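The clothing swap at Hevside is back this June, and if last year is anything to go by, you'll want to come early and bring a big bag! Doors open Wednesday at 9 in the morning, and Noreen Orakzai, who has looked after the swap from the start, tells us that close to 3,000 pieces have already been dropped off (coats, school clothes, more scarves than anyone could wear in a lifetime).

The rules are the same friendly ones as always. Bring what you no longer wear, washed and on a hanger if you can manage it, and take home whatever catches your eye. Usa Siriwan will be at the mending table again with her sewing machine, happy to take up a hem or find you a matching button while you wait.
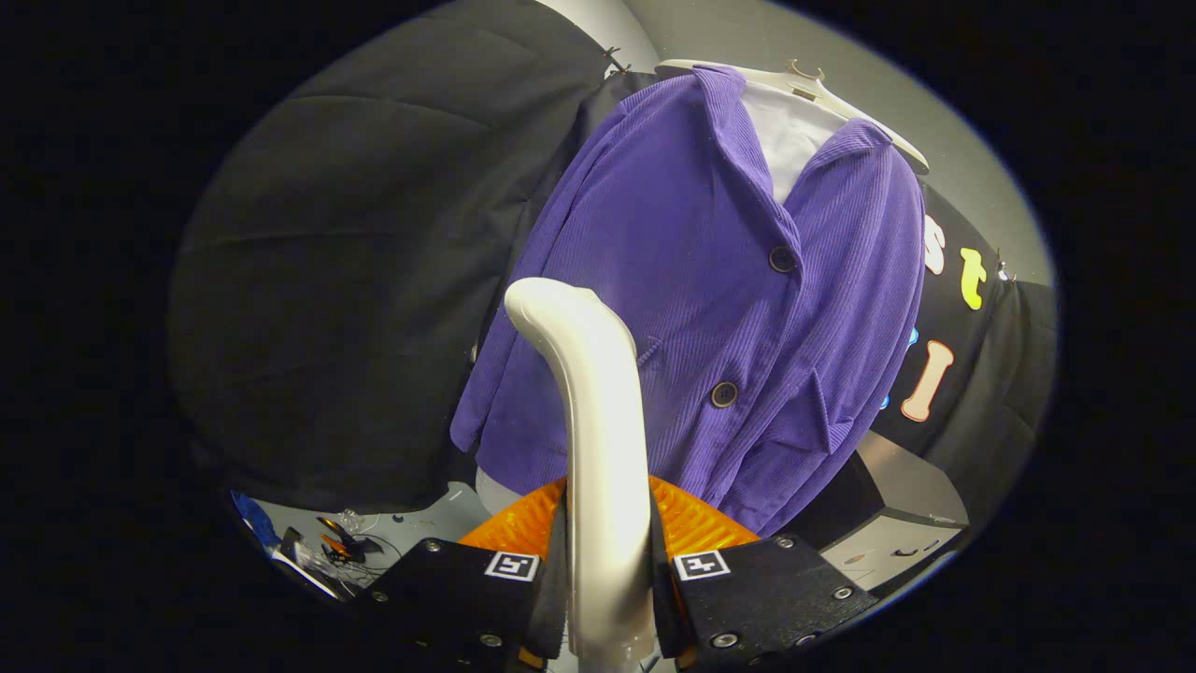
Anything left at closing time goes to the Zondari thrift shop, which was very glad of last year's boxes. Drop-offs are welcome through Tuesday evening at the side door, and please, says Noreen, check your pockets first.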